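Kasari Household Tasks Program
Progress report to the Gilchrist Fund, May
Work package 5: Cloth handling, Flitumstead site

1. Status

Work package 5 is on schedule. The folding sequence has been drafted and is being revised. The sorting sequence has not started and remains planned for the next period. Spending against budget line 2092 is within the approved amount.

2. Work surface

The folding work has moved from the side bench to the ping-pong table in the recreation room. The bench was too narrow for a garment to be laid out flat. The table has a maroon surface with white edge stripes, and a thin white center line runs down its length. Light blue cloth shows clearly against it, and folds and wrinkles can be judged without extra lighting.

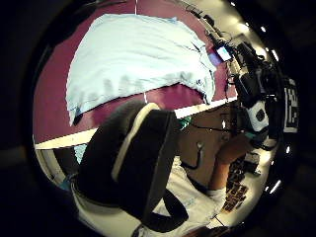 Figure 1. Light blue cloth on the maroon surface, creased and bunched, over the center line.

The center line is now the reference for placement. The written procedure calls for the item to be laid across the line before the first fold. Earlier drafts used tape marks on the bench, which had to be replaced after every 15 folds.

3. Folding procedure

The current draft has 7 steps. The first two cover spreading and squaring the cloth, and they take up roughly half of the total handling time. Corners are the main source of error: a bunched corner carried into the first fold shows up again in every later one. Step 2 has been rewritten to require that all corners be opened out first. Both hands work from the near end of the table, one toward each side of the cloth. The net stays up and marks the far limit of the work area.

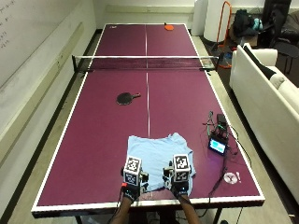 4. Open items

Table height. The table is lower than the Irnier bench used in the first period. Leg risers have been priced but not ordered.

Cloth set. The light items are complete. Heavier towels are still to be bought.

Storage. A closed bin is needed for folded items between sessions.

5. Next period

Issue the revised procedure, order the risers, and begin the sorting sequence. No change to the end date is requested.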